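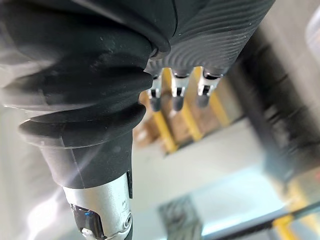 ## About Nakwood

Nakwood tests robot arms and hands for companies that are thinking of buying them. We don't sell robots, and we don't take commissions from anyone who does.

We started after a bad July. Diane Li and Mohsin Janjua were running a packing line at Skiseo when an arm let go of a full crate at shoulder height. The log said the grip was good. The supplier said the arm had passed 1000 cycles without a fault. Mohsin asked to see the cycles, and it came out that the hand had been empty for all but 20 of them. The crate missed a coworker's foot.

So we are hard to impress. When a maker tells us a hand "senses" a slip, we load it, pull on what it's holding and write down what happens. Covers and sleeves come off before the first run and again after 300 - worn cables like to hide under there. Emergency stops get pressed by us, mid-move, with weight in the fingers.

There are 6 of us now. Jingyi Su runs the test floor. Ambros Steiner writes the fault reports, and he will not soften them, so please don't ask.

Some arms pass. We say so, and we list the loads and speeds we tried. Past those numbers we make no promises, and we'd be wary of anyone who does.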